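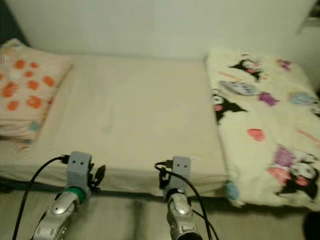
Photo: Lalit Ahuja / Pirora

Blocking a lost prepaid card

These steps apply to reloadable cards issued through Dendberg and Dirkormont. Gift cards are not covered.

1. Log in to the cardholder portal and open Card Controls.
2. Select Temporary Lock. Purchases are declined from that point - pre-authorised amounts may still settle.
3. If the card is not found within 14 days, choose Report Lost. The old number is cancelled permanently.
4. Confirm your mailing address, including postal code. Replacement cards are not sent to a post office box.
5. When the new card arrives, activate it and set a PIN at any ATM.

The remaining balance transfers on activation. Update any recurring payments yourself, as the new number is not passed on to merchants.

Dispute unrecognised transactions in writing within 28 days, using form 317.

Last updated May 2022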